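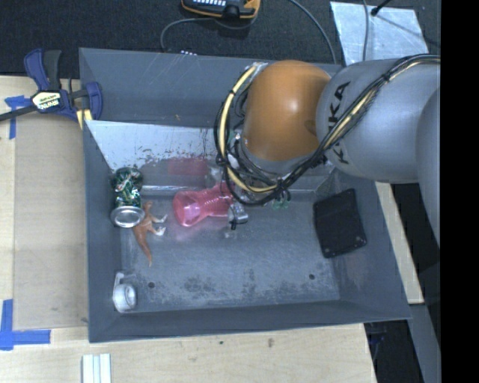

Residents of the Comdale Transfer Station catchment may bring garden organics to the depot without charge during May, provided the load has been prepared in accordance with this guide. Loads are assessed at the gatehouse on arrival. Material may be carried in a trailer, in paper garden sacks or in a rigid container, and an open-topped metal bin with sloping sides is well suited to the purpose, as prunings can be tipped from it without snagging. Plastic bags are not accepted, including those labelled compostable.

Before you leave home

1. Sort the load. Lawn clippings, leaves, prunings and untreated branches are accepted. Soil, turf, rocks, pet waste and treated timber are not.

2. Cut branches to length. No piece may be longer than 900 mm. Palm fronds should be cut across the stem and kept apart from other material.

3. Remove ties, wire, plant labels and plastic pots. A single length of wire can stop the shredder, and loads containing metal will be declined.

4. Cover the load. Trailers and utes must be tarped or netted for the whole journey. Fines for unsecured loads are issued to the driver.

5. Bring proof of address. A current rates notice or driver licence is sufficient. Tenants may present a lease.

At the depot

Enter from Ilik Road and stop at the gatehouse. Staff will record your registration and direct you to one of 3 bays. Reverse into the bay only when signalled. Children and animals must remain in the vehicle at all times.

Closed footwear is compulsory. Gloves are recommended, particularly for bougainvillea and rose prunings. Sweep any spilled material into the bay before departing; brooms are kept at the end of each wall.

The depot opens at 8 am and the final vehicle is admitted at 3.30 pm.

Limits and charges

Each household may deliver up to 113 kg per visit free of charge. Heavier loads are charged at the commercial rate displayed at the gatehouse.

Enquiries about declined loads should be made in writing to Clyde Abernathy, Depot Supervisor, PO Box 1046, Comdale. Please include the receipt number and the time of your visit.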